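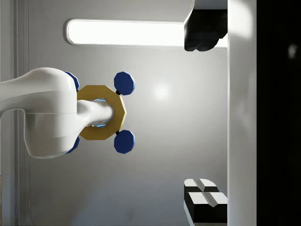 4. Fitting the under-sink filter (Jendden cartridge type)

Read all of section 4 before you pick up a wrench. Allow a full evening if it's your first one.

4.1 Before you start

1. Clear out the cabinet. Everything. You will need the floor space.
2. Find the cold shutoff under the sink. Left side is hot in most homes, right side is cold. Follow the pipe to be sure.
3. Close the cold shutoff. Clockwise, hand tight only.
4. Open the cold faucet and let it run out. Leave it open.
5. Put a towel and a shallow pan under the pipe.

Caution: If water keeps running after step 4 the shutoff is worn. Stop. Close the house main and get the shutoff replaced first.

4.2 Mounting the bracket

1. Hold the bracket against the side wall of the cabinet, arrow up.
2. Leave at least 3 inches clear below the housing. Cartridge drops out the bottom, no room means no cartridge change.
3. Mark the 2 holes. Drill pilot holes. Check what's on the other side of the panel first (dishwasher hoses!).
4. Drive the screws in. Snug. Over-tightening strips particle board.

Note: Bracket screws for the old Rafferty housing are too long. Use the ones in bag A.

4.3 Connecting the lines

1. Undo the faucet supply line at the shutoff. Some water will drip out, normal.
2. Thread the tee adapter on to the shutoff. Check the rubber washer is seated.
3. Supply line goes back on the tee. Hand tight, then a quarter turn with the wrench.
4. Cut the tubing square. Sharp knife or a tube cutter, no scissors.
5. Push tubing into the tee until it stops. Tug it. Should not move.
6. Other end into the port marked IN. Second piece of tubing from OUT to the filter tap.

Caution: Cold water only. Hot water ruins the cartridge and can crack the housing.

Caution: No pipe dope or thread paste on plastic fittings. Tape only where the parts sheet shows it.

4.4 Cartridge and first flush

1. Peel both caps off the cartridge. Both. There's one on the bottom.
2. Wipe the O-ring, thin smear of the silicone grease supplied. Don't use petroleum jelly.
3. Screw the housing up by hand.
4. Open the shutoff slowly, filter tap open. Spitting and gray water are normal at this point, it's air and carbon dust.
5. Flush for 44 minutes. Don't drink it, don't cook with it. Fine for plants.
6. Close the tap. Dry every joint with paper towel, wait, wipe again. Any wet spot, go back to 4.3.

Note: Cloudy water that clears from the bottom of the glass up is only air. Goes away in a few days.

4.5 Changing the cartridge

Every 1000 gallons, or when flow gets slow. Write the date on the sticker. If the house sits empty over January, flush again when you're back before anyone drinks.

Atell-style cartridges fit the housing but seal diferently. See the table in section 6 for which O-ring goes with which.

Parts and washers: Tristuvska spares list, back page.

Revised 13/12/2024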